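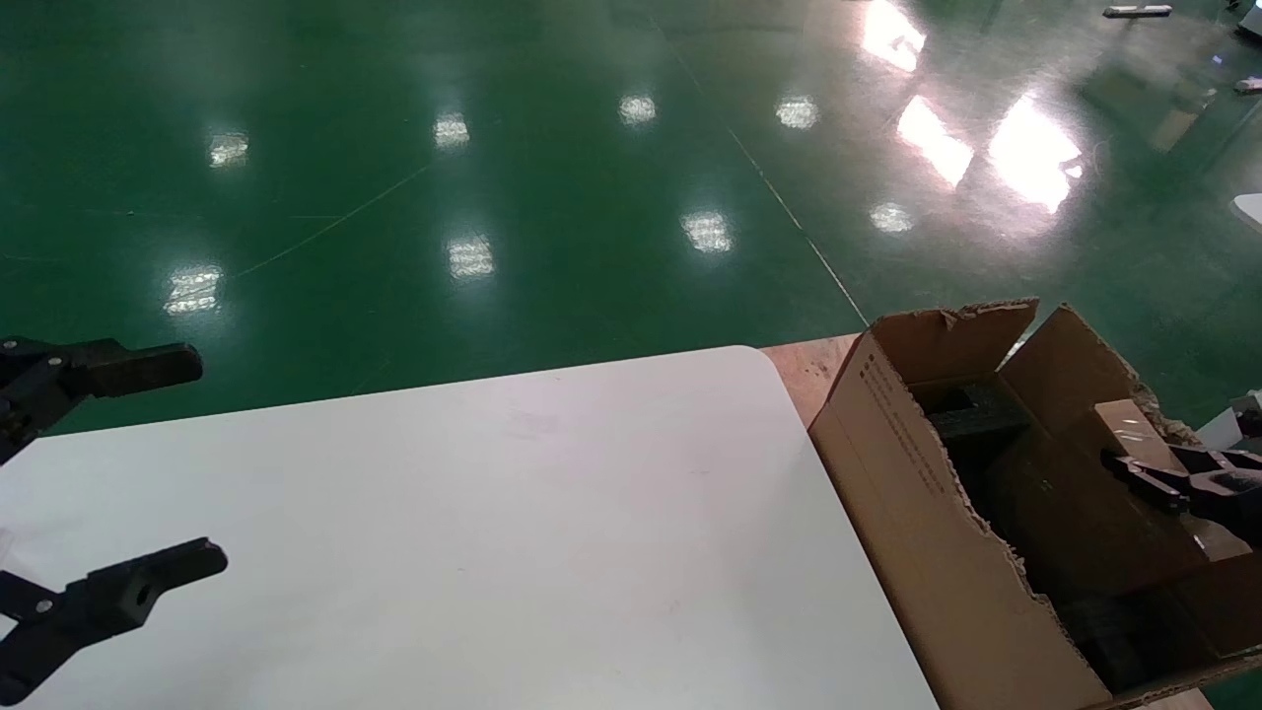

Good evening, and thank you for having me! My subject tonight is packing for a long trip with one small bag, and how I finally got good at it after years of being terrible. Start at home, the day before you go, with a plain white table. Clear it off, put every single thing you plan to take on it, and look at it all in one go. I like white because dark socks and black chargers show up straight away (so does every little mark on the top, I'm afraid, and you stop caring). Rounded corners are nice too if you walk round it as often as I do.

[Pause. Ask who has ever paid for an extra bag at the airport. Wait for hands.]

Right, so, the trip that changed me. I went from Prusitz to Requena by train and bus, with 11 nights away, and I took a suitcase so big I couldn't lift it on to the rack. I had four pairs of shoes! I wore one pair. I had a hairdryer that didn't fit any socket I came across. At the change in Lendovik there were 43 steps up from the platform and the lift was shut for repairs, and I can tell you I got to know each of those steps very well.

I went back the next July with one bag that fitted under the seat. Same trains, same steps, and I was up them and eating a cheese roll before the crowd had got off the platform. That was the best cheese roll of my life.

HOW I DO IT NOW

Everything goes on the table first. Then I take things away. I don't mean half of it, people always say half and it's too blunt a rule. I pick up each thing and ask which day I'm going to use it. If I can name the day, it stays. If I say "you never know", it goes back in the drawer.

Clothes: three tops, two bottoms, one warm layer, and whatever I'm wearing. All of it in colours that go together. Mine are navy, grey and a mustard yellow that my family hate and I love.

Washing: a bar of soap does hair, body and socks. Wash at night, roll it up in a towel and stand on the towel - this is great fun, by the way - then hang it up. Thin socks are dry by breakfast. Thick ones aren't, so wear those on the bus days.

[Do the towel trick with the blue towel. Stand well clear of the microphone lead this time.]

Shoes: the pair on your feet, plus something flat and light. I've used the same canvas slip-ons for three summers and walked all over Dostiseck in them, cobbles included.

Paper: I still carry a notebook and a paper map. The map of Dostiseck cost almost nothing at the station kiosk and it came in very handy on the hill behind the town, where my phone had no signal at all.

WEIGHT

My full bag came out at 16 pounds on the bathroom scales. Weigh yourself, then weigh yourself holding the bag, and take one from the other. Do it before the day of travel, when there's still time to be cross about it and take the jeans out.

Have a walk with it as well. Once round the block, up some stairs if you've got them. My first small bag felt lovely in the hallway and dug into my neck by the postbox.

WHAT I GOT WRONG

Plenty! I left out a swimming costume because I couldn't name the day, and then Requena had a heatwave and the pool was right across the road. I bought one there and it was hideous and I still wear it. I also once took no book at all to save space, on a journey of nearly a whole day. Never again. One paperback, always, and swap it when you're done. The guest house in Lendovik had a shelf of them up the stairs.

[If short of time, skip the next bit and go to questions.]

Presents. People worry about getting them home. I post mine. A box weighing 800 grams went from Dostiseck and got home two days after me, with the biscuits in one piece. Or buy flat things: tea towels, postcards, seeds if you're allowed to bring them in. Check that last one first.

The bag itself is here on the chair, fully packed, and you're very welcome to come up and lift it. Empty it out if you like, I'm quick at putting it back.

[Questions. Packing list handouts are by the tea urn.]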